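Robots and wiping tables – what we saw at the open day

(for the Clumport kids' page, years 3 to 6. Written fast, sorry, it has to be in by Thursday)

Ever been told to wipe the table? Took you what, ten seconds? Now try explaining it to something that has never seen a table. Or a cloth. Or a mess.

That's the job they've got at Rosent. They're teaching a robot to do chores, and in September they opened the doors so kids could come and have a look. We went. It was loud and there were biscuits.

## First, what's a robot?

A machine that can sense things, work out what to do, then move. All three. A toaster moves (pop!) but it doesn't look at your toast. A security camera looks but doesn't move much. A robot has to do the lot.

The one at Rosent is called Zundier. It's got two arms and a camera up at the head, looking down – a bit like you looking down at your own hands. It's about the only part of Zundier that's like you. No tummy. No ears. Doesn't get bored, which helps.

## How does it learn to wipe?

By copying. Lots and lots of copying.

A person does the chore first, and the movement gets recorded. Then again. Then again with the cloth somewhere else. Zundier's computer goes through all of those recordings and looks for what stays the same. Where do the hands go? When do they push? When do they stop?

Each go is called a **demonstration**. Long word, it just means "showing how". When we visited they had 3630 of them for wiping. 3630! If you wiped your kitchen table once a day it would take you nearly ten years to catch up.

One hand goes on the cloth and the other goes flat on the table. Try it at home, you'll probably do the same without thinking. Fold the cloth first so it's nice and thick. 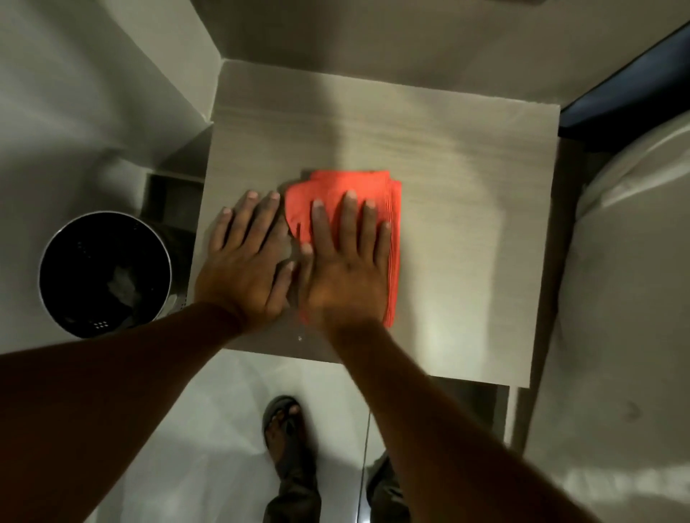

Valquíria Lins wanted to know why you'd fold it at all, when a cloth spread out flat covers way more table. Good question, and a few kids were nodding.

OK so. A flat cloth does cover more. But push it from one spot and it scrunches, and the edges drag behind. Folded up, it's more like a sponge. Your push goes through the whole thing. You also get fresh sides – wipe, flip, wipe, refold, wipe. Valquíria had a go both ways and said folded was better but flat was more fun.

## Why cloth is so hard for robots

Pick up a block. It's a block. Turn it over, still a block, same shape.

Now pick up a cloth. Totally diferent shape! Drop it and it's different again. You could drop a cloth all day and never get the same shape twice. Engineers call cloth a **deformable** object, meaning it changes shape when you touch it. Socks are deformable. So are noodles, and bread dough, and your little brother's blanket.

So Zundier can't just remember one picture of a cloth. It has to spot "cloth" in every kind of lump. A bright colour helps a lot, as it's easier to tell the cloth from the table. Small pale cloth on a pale table? Much harder. You might have trouble too, if you were half asleep.

## Pushing just enough

Next problem. How hard do you press?

Too soft and the cloth skates over the top and the jam stays put. Too hard and it sticks, or the table shifts. You feel this through your skin. There are tiny sensors in your fingertips (real ones, you grew them) and they're telling your brain stuff the whole time.

Robots don't get that for free. Somebody has to build it in. Zundier has pads that measure how hard it's pressing, and it checks them again and again while the arm is moving. In the very first tests it pushed the cloth clean off the table. In the next ones it hardly touched it, just sort of patted the air.

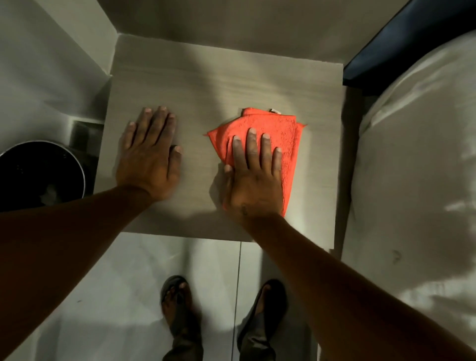 The second hand matters too. People put it down to steady themselves, and to hold the table still. You've done this when you rub out pencil – one hand rubs, the other holds the paper. Forget the holding hand and the page crumples up. So both hands get recorded, even when one of them looks like its doing nothing.

## Did it work?

Mostly! They ran a demo after lunch. Someone put a splodge of yoghurt on a table and everyone had to stand behind the yellow line. Zundier found the cloth, pressed, slid it across, stopped at the edge. Huge cheer. Then it went back and wiped a bit that was already clean. Twice.

Leonidas Kokkinos ran the demo and got asked if Zundier *knows* the table is dirty. His answer was no, not the way you do. It sees a patch that doesn't match the rest and goes for it. It doesn't think "yuck". It once spent ages trying to wipe off a shadow.

Shadows are a proper nuisance. A shadow is a dark patch and so is a spill. You can tell them apart in a blink. You've had years of practice and you can move your head, or poke it. Zundier is still working on that one.

## Try it yourself – robot cloth game

You need: 2 people, a table, a cloth, a small splash of water.

1. One of you is the robot. Robot shuts their eyes.
2. The other one is the programmer. Put the folded cloth on the table.
3. Programmer gives orders, robot does *exactly* what they're told. No guessing!
4. Try to wipe up the water.
5. Swap.

"Wipe the table" isn't allowed. Too big. You have to say stuff like "right hand forward, stop, down, push left". Our group took 170 orders to clean up one splash and that was the winning score. The Karamanlidis table gave up and used a sleeve.

## Words to know

**Sensor** – a part that notices something, like light or a push.

**Demonstration** – one go at showing a robot how to do a job.

**Deformable** – changes shape when you touch it.

**Programmer** – a person who writes the instructions a robot or computer follows.

## Got a question?

Send it in and we'll pass it on to Rosent. They've already had 694 from kids since the open day so you might have to wait a bit. Top one so far is can it do homework. No. Next was can it make beds, and they said maybe later, sheets are like cloths but enormous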